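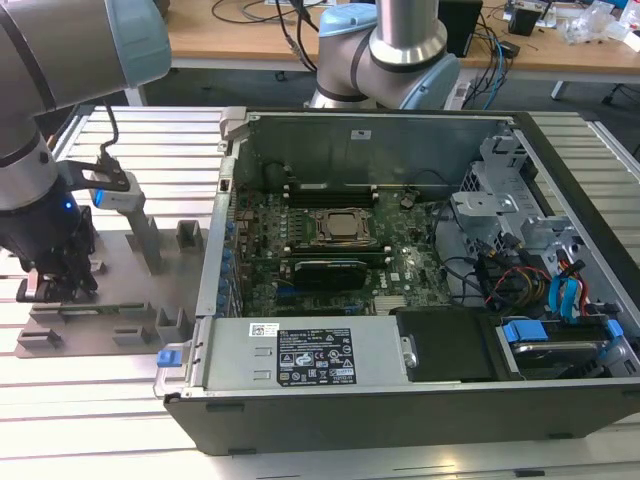
Two Controllers, One Memory Stick: notes for the talk
Gülizar Ağca
Version of 27/09/2024

Opening

Say hello, say name, get the clicker working before saying anything clever. Leave the first slide up while people find seats.

Start with the question: how many of you have put memory in a PC by hand? Wait for hands. Keep yours up. Then: and how many of you could explain to somebody over the phone exactly how hard to push? (Usually gets a laugh. If it doesn't, keep moving.)

That push is why I love this task. A memory module is thin, it's stiff, it has an edge you'd rather not squeeze, and it has to line up with a slot along its whole length. You do it with your thumbs and you feel it go. An arm has to get that information from somewhere, and where it comes from depends on the gripper, the camera and the controller all at once. So we picked one task, left the gripper alone, and changed the other two.

Tell them what's in the talk: the bench, the pickup, the two controllers, the two kinds of camera, what I'd change. Five minutes for questions at the end, and I really want the questions.

The bench

Keep this short. People want to see grippers.

Slotted aluminum table, open desktop tower on its side, fixture plate next to it. The slots in the table are wonderful. You can clamp anything anywhere, which also means you can clamp it slightly wrong and spend a morning wondering why yesterday's positions don't work. Mark your table. We use paint pen now.

The plate is printed, and it is my favorite part of the whole setup. Holders in different sizes and directions, so you can stand a part up, lay it down or lean it, and every one of those is a different problem for the fingers. A part standing in a tight slot is held for you, but there's less of it to grab. A part lying flat is easy to see and awful to pick up.

Mention that the plate changed a lot. First version had slots so snug that the gripper lifted the plate along with the part. Pause for that one. Then move on to the next slide.

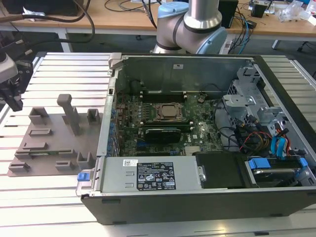 Clulow Robotics Group — Gripping and Assembly Team

Point to the little green board lying low on the plate. Ask the room where they'd grab it. Somebody will say "by the ends," and they're right, and then ask how they'd get two fingers around the ends with a holder right beside it. Let them think for a second — this is the bit where people start leaning forward.

The pickup

What makes a good pickup for this job?

The fingers should meet the part at the same height every time. If one touches early, the board tips, and a tipped board looks fine until you try to put it in a slot.

The grip has to be firm enough that the board doesn't rotate when its lower edge meets plastic. That's the failure we saw most during the June trials. The pickup was fine, the travel was fine, and then the part pivoted in the fingers at first contact.

The fingers themselves take up room. Everybody plans for the part and forgets the hand! Long linked fingers reach into places a parallel jaw can't, but they fold outward as they move, and whatever is standing next to the part gets bumped. We learned to approach from the open side of a holder and to plan the finger sweep before planning the grip.

If someone asks about suction: we tried it on an older setup. Components on both faces of a board don't leave much flat area for a cup. Happy to talk about it after.

The two controllers

Slow down here. This is the comparison people came for.

Magyar is the one we've had longest. You give it positions, it goes to the positions, and it does that beautifully. It's quick to set up and very easy to read when something goes wrong, because the log says where the arm was told to go and where it went. What it doesn't do well is give way. If the part is a hair off from where you said it would be, Magyar pushes on with total confidence.

Flelto is newer to us. It lets you say "go down until you feel this much, then stop and search sideways." Setting the search up took far longer than I'd like to admit, and the first day was mostly the arm stopping in midair because the cable tugged on the wrist and it thought it had touched something. (Do the gesture. Arm goes down, freezes, looks puzzled.)

Same arm, same fingers, same plate. We ran 56 pickups with each controller, parts placed by hand between runs so nothing was ever perfectly repeated.

My reading of it, and say clearly that it's my reading: for pickups from a tight holder, I couldn't tell you which controller was running if you hid the screen. For pickups where the part was leaning or had slid along its slot, Flelto was the one I wanted. And for anything ending in an insertion I wouldn't go back.

Do say the good thing about Magyar, too. When we were debugging the plate, we used it every single time. Quick, plain, does what it's told. A boring controller is a great tool for finding out what's wrong with everything else.

What the wrist sees 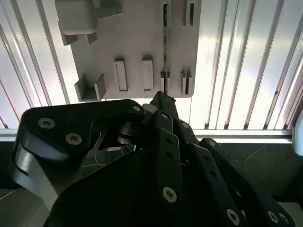
Wrist camera, central fingertip close to the end of the green strip.

I get very happy about this slide, so watch the time.

Look at how close that view is. From a fixed camera you'd be guessing whether the fingertip is clear of the plate. From the wrist you get the fingertip and the target together, and the gap between them is right there to be judged.

Now the trouble. The fingers fill the bottom of the picture, and they're black, and behind the plate there's bright ribbed metal. The exposure has to pick somebody to please. Ours pleased the metal a lot of the time. We fixed the exposure by hand before each session and the finger edges got much easier to find, but then a change in room light could ruin the afternoon. A matte sheet over the table slots would probably do more than any camera setting. It's on the list.

Distortion: straight things curve near the sides. If you calibrate with the target in the middle and then do your work near the edge, the numbers will be off, and you'll blame the gripper. I blamed the gripper for days. Apologize to the gripper.

Fixed camera or wrist camera?

Start with the fixed camera's strong points. It sees the whole layout. It knows where the tower is, where the plate is and where the elbow of the arm is going. It doesn't shake when the arm does. We saved 3222 images across both kinds of view, and when I go back to work out why a run failed, the fixed view is where I look first.

Then its weak point: the arm blocks it at exactly the moment you care about. The gripper comes down over the part and you're looking at the back of a gripper.

The wrist view is nearly the opposite case. Superb at the last stretch, a bit lost before that. Turn the wrist and the whole layout turns with it, so the person watching has to work out which way is up. The next slide always makes people tilt their heads.
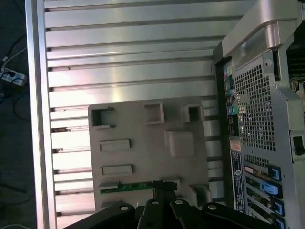
So we ended up handing over from one to the other. Fixed view for the approach, wrist view once the fingers are near the part. The handover point is set by height above the plate, which is crude, and I'd like it to be set by how much of the part the wrist camera can see. If anyone here has done that well, please find me at the coffee table.

One practical thing. Keep the computer tower in mind when you tune the wrist camera. All that vent mesh and all those slots make a very busy pattern, and our edge finder adored it. It found board edges everywhere except on the board. We masked that side of the view and life improved.

And check cables at every wrist angle you plan to use. Walk the arm through slowly, by hand if you can, and look at the cable, never mind the gripper.

What I'd change

Softer fingertips. We stayed with the hard ones so that the controllers would be compared fairly, but I think a thin pad would help with the pivoting at first contact more than any amount of extra squeeze.

A plate in a darker color. Light gray plate on light metal table was a choice we made in an afternoon and paid for ever since.

A second arm that does some real work. Holding the board from the other end during a handoff is what I'd like to try, and Flelto is supposed to handle two arms from one program. I haven't run that yet, so don't promise anything.

More kinds of parts. Memory is a lovely test piece, but expansion cards have a bracket on one end and they hang crooked in the fingers. I want to see what that does to the force search.

Thanks and questions

Thank the Drirketti workshop for the printer time and for reprinting the plate without complaint. Printable plate files are on the handout page, settings for both controllers too.

Likely questions:

"Which controller should we get?" Ask what they're building. If it's pick and place with good fixtures, Magyar. If it touches and pushes, Flelto, and leave yourself time for setup.

"Could you do it without the wrist camera?" For the pickups from snug holders, yes, I think so. For leaning parts I'd miss it badly.

"How hard do you push on insertion?" Depends on the slot, and we set the limit low and worked upward with an old board. Please use an old board.

If there's still time, go back to the wrist slide and leave it up. People like to come to the front and look at the fingers. The handout link goes on the screen after that — room 3222 is ours until the next speaker needs it.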